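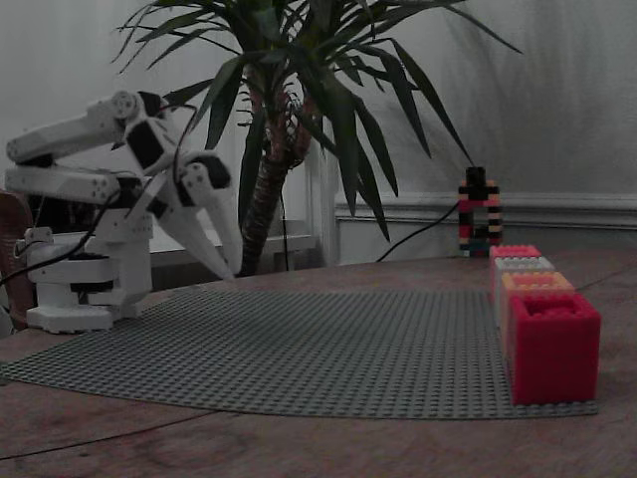 The gray baseplate on our table, blocks along the right edge

Baseplate won't lie flat on the table, any fix?
Posted by ksachdeva_22

I have a large gray studded baseplate on a wooden table. The front edge doesn't look straight to me and when I press a block down near it I can feel the plate give. The bigger hollow blocks are in a row along the right side, red one at the front, then orange, white and a pinkish red. I'd like to leave it set up through July. Can I glue it to the table, or is there a better way? It's a good table and we eat on it.
Kanchan Sachdeva

2 replies

ornent_dad
Don't glue it to a table you eat on. Take everything off, turn the plate over and leave it overnight on a flat floor with heavy books on top. Mine took two nights. Keep it away from the heater, too much warmth makes it worse. If it still rocks, put small pieces of removable mounting putty under the corners and one in the middle. Test the putty on the underside of the table first, it can leave a greasy spot on some finishes.
If you want it permanent, get a board cut to size and glue the plate to that. Then you can lift the whole thing off at dinner time.

Drestville27
double sided tape. worked for me but it was a pain to get off after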